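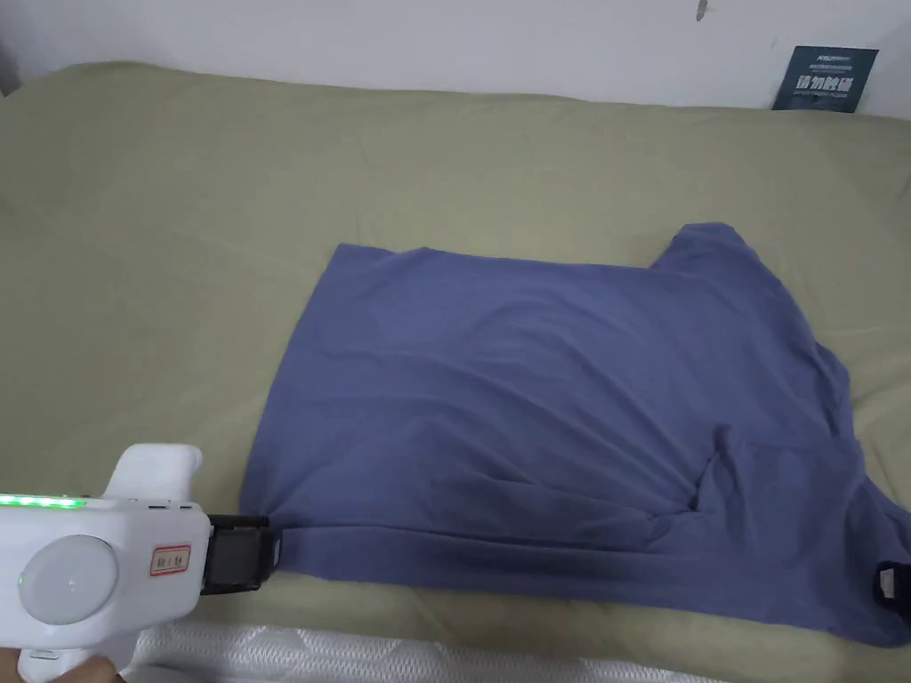
Attachment 1: shirt on bed, partly folded, wrinkles across the body

Ticket: Shirts coming out of the dryer creased, folds will not hold
Product: Ziltatex Curier dryer, vented
Site: Marino, upstairs unit
Status: Closed
Opened: August

Original report

Since we moved the dryer to the upstairs closet, cotton T-shirts come out with set-in creases. I fold on the bed right after the cycle ends. The blue-violet shirt in the attachment is typical. Faint diagonal creases across the upper body, a deeper fold low down, and a puckered spot toward the lower right. I can smooth most of it by hand but the pucker comes back, and when I turn the sides in, the sleeve stands up and the whole thing ends up crooked in the drawer.

Towels and the bed sheets are fine. Jeans are fine. It is only T-shirts and one thin pillowcase.

Settings: Cotton, Extra Dry, anti-crease off. Mixed load, usually full. The washer is a different make and spins at 1300.

Reply 1 -- Support

Thanks for the report. Please check these before we look at the machine itself.

1. Clean the lint filter and look at the slot it sits in.
2. Confirm the washer spin speed for the shirt load. 1300 is high for thin jersey.
3. Run one load of T-shirts only, drum no more than half full, on Cotton, Cupboard Dry.
4. Tell us how long the shirts sit in the drum after the end signal.

Also, what does the care tag on the shirt say about drying?

Reply 2 -- Customer

Lint filter was clean. The slot had a gray mat of lint along the back, which I pulled out with the vacuum hose.

Shirts normally sit for a while. I said I fold right away, but I went back and checked, and the last load ended at 3 and I got to it well after dinner. I'd call that a bad day though, not the usual.

The tag on that shirt is small and most of the print has washed off. I can make out a tumble dry symbol but not the dots inside it.

Ran the T-shirt load as described. Better, but the low fold is still there on two of them. The cycle took 105 minutes, which seems long for half a drum.

Reply 3 -- Support

105 minutes is too long for that load. On Cupboard Dry, half full, we would expect it to finish well before that. Either air is not moving or the moisture sensor is reading wrong. When the shirts overdry they stiffen in whatever shape they are lying in, and you see it later as a crease that will not smooth out on the bed.

Please do the following:

- Wipe the two metal sensor strips inside the drum with a cloth and white vinegar. Let them dry.
- Pull the dryer forward and look at the vent hose. Check for a kink or a crushed section behind the machine.
- Switch anti-crease on. It turns the drum now and then after the cycle until you open the door.

Reply 4 -- Customer

Hose was the problem, or most of it. The closet is shallower than the old spot and the hose was flattened against the wall behind the machine. I bought a Vunismont slim elbow from the hardware store and there is nearly a hand's width of clearance now. Sensor strips had a dull film on them, cleaned those too.

Same load, same setting, much shorter cycle. Shirts came out soft. A few light wrinkles that go away when I run my hand over them.

One question. For shirts that already have the low fold set in, do I need to wash them again?

Reply 5 -- Support

No need for a full wash. Dampen the creased area with a spray bottle, put the shirt in with a slightly damp hand towel, and run Timed Dry on low until the towel is dry. Take it out while warm and lay it flat. Pull gently at the hem and the side seams before you fold, then lay the sleeve down first and turn the side in over it.

If the pucker stays in the same place every time, look at the stitching there. A side seam that has shrunk will pull the fabric and no dryer setting will fix that.

Reply 6 -- Customer

Did the damp towel thing. The low fold is gone. The pucker is mostly gone -- there is a bit of tight thread in the seam, so I will leave it. Spin on the washer is down to the next setting for shirts.

You can close this.

Resolution: Vent hose crushed behind machine. Slim elbow fitted, sensor strips and filter slot cleaned, anti-crease on. No parts sent.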